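**From the workbench — Sep 30, 2023**

I finally sorted the small stuff! If you've been reading this newsletter since May, you know I've been threatening to do it in every single issue, and every single issue I found something better to write about (the tomatoes, the gutter, the tomatoes again). Well, the drawer wouldn't close anymore, so that settled that.

The drawer I mean is the deep one in the hall, the one we've been dropping things into since we moved to Runmont. Chargers, key rings, dead remotes, those little tins that mints come in. I pulled the whole thing out and carried it over to the butcher-block bench, and I'm so glad I did it there and not on the bed like last time. You want a hard, flat surface you can stand up at. Your back will thank you, and you won't find a thumbtack in the sheets at midnight.

My method is bins. Open plastic ones, no lids, in colors you can tell apart from across the room. Mine are yellow and orange and they came from Hirkow, the housewares place out by the highway, for 6 dollars apiece. Yellow means it stays with us. Orange means it leaves the house. I tried it a few years back with a third bin for "maybe" and everything I own went into maybe, so that one now holds potatoes.

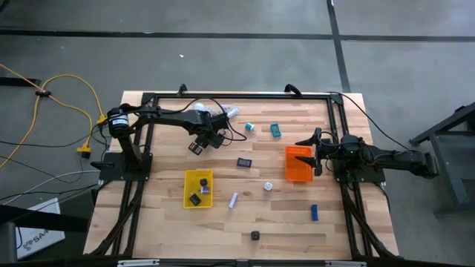

The trick for me is to put only a few things in a bin at a time and then stop and deal with them. I used to fill the bin to the top and feel very accomplished, and then I'd have a full bin sitting around for a month — basically the drawer again, only brighter. Now I do a handful, walk them to wherever they live, and come back for more. It's slower and I don't mind one bit. I get to put the radio on.

Gadgets are the hard part. I never know if a thing still works, so it goes on the charger overnight, and if it won't wake up by breakfast it goes in orange. Old electronics can be dropped off at the Meléndez hardware store on Testia Street, at the counter in back, and they take batteries too if you tape the ends first. Please don't put those in the trash!

I gave myself 80 minutes and it took most of the afternoon, with a break for a grilled cheese. The drawer closes now. I've opened and shut it more than 12 times just to hear it click.

Next issue I'm going after the linen closet. If you have a system for fitted sheets that doesn't involve swearing, write to me, box 807 at the Runmont post office, or just hit reply. I still haven't figured out where the good scissors went, either.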